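Search the knowledge base Search All topics Cells and fixtures
We use cookies to remember your login. Accept Settings

KUKA bin-picking cell: pick position drifts over a shift, and the cable loop keeps migrating toward the gripper
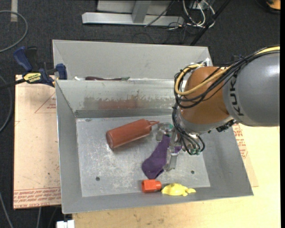
Harkville, 23/03/2024
Posted by Yến Lương in Cells and fixtures

I look after one pick-and-place cell at Arkthorpe. It is a small KUKA arm over a two-compartment metal bin, with a two-finger gripper. The bin stands on a light wooden tabletop and is held with bar clamps (the blue and yellow IRWIN one on the left is the clamp I trust most). The job is mixed objects: squeeze bottle, sock, small cap, flat plastic toy. The arm picks from the front compartment and places in the rear one, then a second program moves everything back.

Two problems, possibly related.

1. Pick position drift. After a fresh calibration the gripper goes where it should. By 300 cycles the picks near the front wall start to fail. The cap and the yellow toy go first, both being low and small. The bottle is still picked. I jog to my reference point, which is one of the two round holes in the floor panel, and find the tool tip off by up to 7 mm, always toward the front wall. If I re-teach the base frame the error goes away and then comes back over the next run.

2. Cable loop. The black and yellow cables run over the orange joint and down along the wrist flange to the gripper. Over a run the slack works its way down toward the green connectors. I have had two dropouts on the gripper signal this month. Pulling the slack back up by hand clears it for a while.

What I have done so far:

Re-mastered the arm. No change in the drift.
Swapped the gripper finger pads. No change.
Replaced the floor panel screws. No change.
Lowered the speed override to 30 percent. Drift is slower per hour but the same per cycle, as far as I can tell.
Checked the payload data. The mass was entered correctly, the center of gravity was left at the default. I have corrected it. No visible change.

The camera is on a separate fixed mount and is not touched during a run. The table is not bolted to the arm's mount. The program is plain point-to-point moves above the bin and linear moves inside it. Approach height is 30 mm above the object, then straight down.

I would like to know whether this is a robot problem or a fixture problem before I ask for a service visit.

Follow this thread Share Report

Trương
Replied the same day

Fixture problem, in all likelihood. The evidence is in your own list. Drift per cycle and not per hour points to something being pushed a little on each pick. A mastering error does not grow with cycles. It gives you a constant offset that varies with pose.

Do this test before you buy anything or call anyone:

Set up a second reference that is not part of the bin or the table. A pointed pin on a bracket fixed to the arm's own mount is enough. Put another reference on the tabletop, away from the bin. Keep your hole in the floor panel as the third. Teach the same tool tip to all three at the start of a run. Run 300 cycles, then go back to each one with the same program, same approach direction, same speed.

Read the result like this.

Mount reference good, tabletop good, bin off: the bin is sliding under the clamps.
Mount reference good, tabletop off, bin off by the same amount: the table is walking.
All three off: look at the arm, the tool mounting or the tool data.
Mount reference good, tabletop off, bin off by a different amount: both are moving and you get to fix both.

Before the test, put a pencil line on the tabletop along two sides of the bin and tape on the carpet at each table leg. You may not need the dial indicator after that.

Things to look at on the bin itself. You have cardboard under it. Printed carton board is slippery and it also compresses, so a clamp that was tight in the morning is less tight in the afternoon. The sides of the bin are sloped, and a bar clamp pad on a sloped side pulls partly sideways. Take the cardboard out. If you need something under there, use thin rubber sheet over the full footprint. Then screw wood or aluminum stop blocks to the table, tight against the base of the bin on all four sides. The stops take the side load and the clamps only hold it down. With clamps alone you are asking friction to do all of it.

Re-clamp in the same order each time and check the mount reference after clamping, not before.

On the direction of the error. If the fingers touch the floor panel at an angle, or close on an object that is jammed against the front wall, each contact pushes the bin the same way. Raise the lowest point of the linear move by 2 mm for the flat objects and see whether the drift rate changes. If it does, you have found the force as well as the loose part. Set a torque limit on the downward move too, so a hard contact stops the arm and does not shift the work.

Correct the fixture first, then re-teach the base once. Re-teaching a base on a moving bin only hides the fault and makes your logs useless.

Helpful Reply

Clernley
Replied the next day

Agree it is the clamps. We had the same thing, bolted it down, no more trouble. Also zip ties for the cable. Make them tight.

Helpful Reply

Trương
Reply to Clernley

Please do not make them tight, at least not at the wrist. A tight tie on a bundle that has to twist will break conductors inside the jacket, and you will get the same dropouts with nothing to see from outside.

For the cable loop, Yến:

Slack migrates when the bundle is guided at one end and free at the other. It needs two fixed points, one above the orange joint on the link and one on the flange side ahead of the connectors. Between the two the bundle must be free to bend and roll. Use hook-and-loop wrap or a clamp with a rubber insert at each fixed point. Leave zip ties for the run along the link, where nothing moves relative to anything else.

To find the length, jog the wrist axes by hand to the extremes your program really uses, both directions, at low speed. Not the full axis range unless the program goes there. Look at the loop at each extreme. It should not pull straight at one end, and it should not hang below the flange at the other. Mark both fixed points on the jacket with paint pen. If a mark moves, the clamp is slipping and you will see it during the daily check.

The last fixed point must carry the load so that the connectors carry none. With the arm stopped and the drives off, pull the bundle lightly above that point. The connectors should not move at all. If they do, move the clamp closer. Then unplug each one, look for bent pins and a worn latch, and reseat it. A connector that has already been pulled on may need replacing even after the routing is right.

Last item, the wrist rotation in the program. If the point-to-point moves let the last axis turn the long way around on the return program, the bundle winds a little more than it unwinds. Check the status and turn values on the place points. Two points with the same pose and a different turn will look identical on paper and are a full revolution apart at the flange.

Helpful Reply

Yến Lương
Follow-up

Ran the three-reference test. Mount reference within repeatability after 524 cycles. Tabletop reference also good. Bin off by 6 mm toward the front, and the pencil line agrees with that. So the table is staying put and the bin slides on the cardboard.

Cardboard is going out on the next stop. Stop blocks are being cut now. I raised the low point for the cap and the toy by 2 mm as suggested, and the cap is now missed sometimes when it lies on its side near the wall, so I will have to find a value in between. Torque limit is set but has not tripped yet.

On the cable – the turn value was wrong on one place point in the return program. Corrected. Both fixed points are marked, and I have ordered clamps with rubber inserts for them. One latch was worn and that connector is on order too.

I will leave the thread open until the stops are on and I have a full run without re-teaching.

Helpful Reply

Get new replies from Cells and fixtures by email once a week. Enter your email Sign up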